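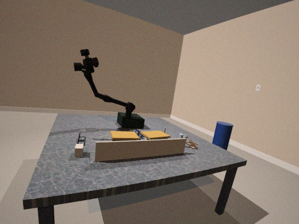

A stone-look table top with a dark wood-grain border

I've had the Hikden upper arm blood pressure monitor since January, when the nurse at my surgery asked me to keep a diary at home. My numbers always shoot up the moment I sit down in her room, so we never know what to make of them. I bought mine from Codanetti, who had it in stock and sent it out the next morning.

First, the cuff. I have quite big upper arms and my last monitor (a Clurach, which did me well enough until the tube split) pinched like anything. The Hikden comes with a wide cuff as standard and it's SO much kinder. It still squeezes hard on the first go of the day, but I no longer dread it. There's a little arrow to line up with the inside of your elbow and after a week or so you stop needing to look for it.

Using it is dead simple. One big button, three readings with a minute's rest between each, then it gives you the average. The screen is nice and large and I can read it without my glasses, although the date in the corner is tiny and I've given up on that. Memory holds 90 readings for each of two people, so my husband has the other side and we haven't muddled them up yet.

Now the app, which is called Tôn, and this is where I get a bit grumpy. It took me four tries to pair it with my phone, and the instructions just say "press and hold" without saying for how long (it's until the light goes blue - much longer than you'd think). Once it's connected it works fine, and the graph is lovely and clear. You can also send the whole lot as a file, and my surgery took it without any fuss. But it keeps nagging me to log my steps. It told me one evening that I'd done 1,443 and should try harder! I'd had a cold. You can switch that off under Reminders, not under Steps, where I spent ages looking.

Batteries are the ordinary AA sort and they come in the box. I'm still on the first set. There's a socket for a mains lead but the lead is extra, which seems mean at this price.

The storage pouch is a waste of time, by the way. The cuff only fits if you roll it tighter than the leaflet says you should, so mine lives in a biscuit tin.

Four stars from me. I'd buy it again for the cuff alone, and if you're happy writing your numbers in a notebook you can skip the app altogether.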